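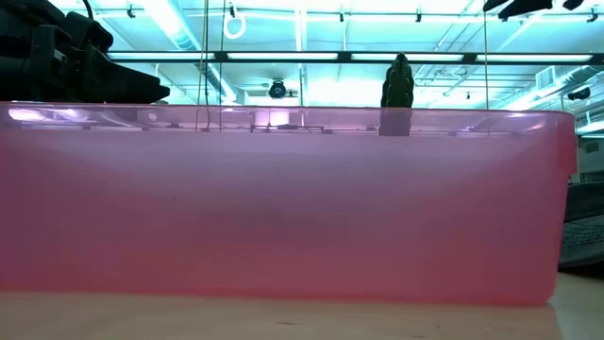
Why Clear Plastic Turns Cloudy

Storage bins sold as clear are rarely transparent in the strict sense. Most are molded from polypropylene, a semicrystalline plastic whose ordered regions scatter light as it passes through the wall. The result is haze, and the thicker the wall, the more of it there is.

Raquel Brandão runs the materials bench at Kitance, a contract testing lab that handles housewares. Her haze meter sends a beam through a flat sample and measures the share that leaves at more than 2.5 degrees from the original path. Window glass reads close to zero. A bin wall can read high enough that print held a few inches behind it cannot be made out, while the same print pressed against the wall remains legible.

"Buyers ask for clarity and then ask for a bin that survives a drop," Brandão says. "Those are two separate requests."

Molders adjust clarity in several ways. Clarifying agents give the melt many more sites on which crystals can start, so each crystal stays small and scatters less light. Random copolymers add a little ethylene to the chain, which disrupts crystal growth and also lowers stiffness. A polished mold reduces scattering at the surface but does nothing for the interior of the wall.

Color complicates the matter. A transparent dye dissolves in the resin and absorbs part of the spectrum. A pigment stays as particles, and particles scatter. Michalis Chrysikopoulos, who formulates tints for the housewares maker Surketti, keeps the pigment load low and accepts some drift in shade between thick and thin sections. The same tint looks deeper where light crosses more plastic, as at a corner or a base.

Aging adds haze of its own. Fine scratches from stacking roughen the outer face. Ultraviolet light breaks polymer chains near the surface, which then chalks. In one Kitance series, 16 lids were exposed under lamps for 813 hours. The unstabilized lids had chalked by the end of the run. Lids with a hindered amine stabilizer showed a small rise in haze and no visible cracking.

Washing advice follows from the scratch data. Use a soft cloth and mild detergent, and avoid powdered cleansers. Scratches in polypropylene do not buff out well at home, and heat from a hair dryer is more likely to warp the wall than to smooth it.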